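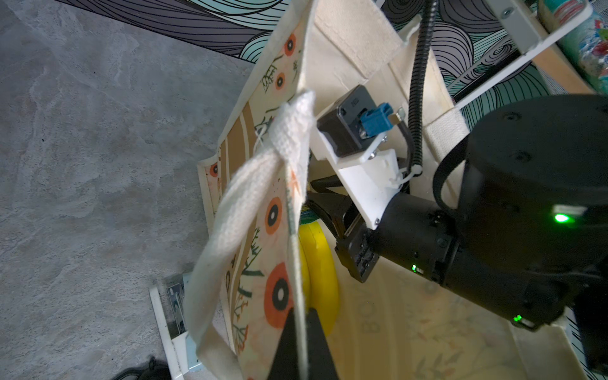 ## 4. Setting up your scrutineer shift on Zasico

Welcome aboard! By now you've made your account and picked your riding (if not, go back to section 3, it's quick). This section gets you from a blank dashboard to a confirmed shift with your polling place, your forms and a working line to the Wadon help desk.

Set aside a quiet stretch at home for this. The app runs on a phone, but the first set-up is much nicer on a laptop, where you can see the whole poll map at once - and the poll map is the best part!

### 4.1 Choose your polling place

1. Sign in and open **My Shifts**.
2. Tap **Find a poll**. The list opens on your home riding.
3. Type a street, a school name or a poll number. Salazar Community Hall, for instance, is poll 17.
4. Look for the green **Needs people** label. These are the places where you'll make the biggest difference.
5. Pick a morning, afternoon or closing shift, then tap **Hold**.

Your hold lasts until 9 p.m. the same day. After that the spot goes back in the pool.

**Note:** Closing shifts include the count. They run late and they're wonderful, but eat supper first.

### 4.2 Confirm your training

1. Open **Training** and watch the short video on what a scrutineer may and may not do.
2. Answer the check-in questions. You can retry as often as you like.
3. Download your appointment form and fill in your full legal name.
4. Have the candidate or their agent sign it. A photo of the signed form is fine for Zasico, but you must carry the paper original on the day.

**Caution:** Don't sign on the candidate's behalf, even if they've told you over the phone that it's all right. The poll supervisor can turn you away.

### 4.3 Connect to the help desk

1. Go to **Settings > Contacts** and switch on **Help desk**.
2. Send a test message. Any words will do ("hello from poll 17" is a favourite of ours).
3. Wait for the reply with your shift code and write the code on the back of your form.

During the July by-election the desk answered 1,348 messages, and plenty of them came from people on their very first shift. So please, ask! Small questions are welcome, including the one about where to park.

If your test message shows a red clock, close the app, turn your data off and on again, and resend. Older phones sometimes need this twice.

### 4.4 Rules for using your phone inside

- Keep it on silent and step outside to take calls.
- Never photograph a ballot, a voters list or a person voting.
- Don't wear or display anything with a party name, logo or colours.
- Record bingo sheet numbers only. Leave voters' names out of messages.

**Caution:** If an elector asks you for help, send them to a poll official. You're there to observe, and giving directions or advice at the table can get you removed.

### 4.5 If something looks wrong

1. Note the time and the poll number.
2. Speak quietly to the poll supervisor first. Most mix-ups are sorted out right there.
3. If it isn't settled, open **Report**, choose a category and write what you saw in plain sentences.
4. Stay at your post if you can. The desk will phone you back.

Reports have a limit of 3,000 characters, plenty for nearly everything - send a second one if you run out of room.

Sabina Khondokar looks after this guide, so send corrections to her through **Feedback** in the main menu. Section 5 covers the Roka count sheet, with a practice sheet you can fill in at home.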